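Print this page | E-mail this page
Search this site Enter keywords Go

Speaker notes: Helow desktop arm kit, is it worth the money?
6 May 2020

Slide 1. Say up front that I paid for the kit. Stedness sells it, I get nothing from them.

Slide 2. The pitch. Read the box claim aloud, slowly: "ready to work in 9 minutes." Pause. Mine took most of an evening, and the manual skips the cable routing completely.

Slide 3. Price. The add-on gripper is $200 and the base arm won't do much without it. Ask who would have guessed that from the product page.

Slide 4. The test. Small plastic cubes, a square of black tape on a wood table, gripper open over the teal one. Keep this short. It's the easiest job I could think of, and the sales video uses nearly the same one. Ask what it says about parts that aren't cubes.

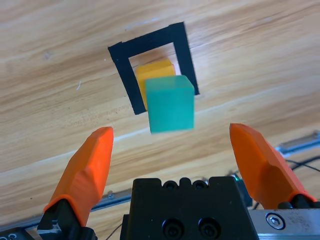

Mizuno wrote back after reading my draft that I was being unfair, that a starter kit should be judged on starter jobs, and that the Gronix arm costs more and ships with worse software. Fair on the software. I still want to see 1,000 picks logged before anyone says "reliable."

Slide 5. Wait for the November firmware. Take questions, 5 minutes, no more.

Contact | Copyright Stedness Users Group | Back to top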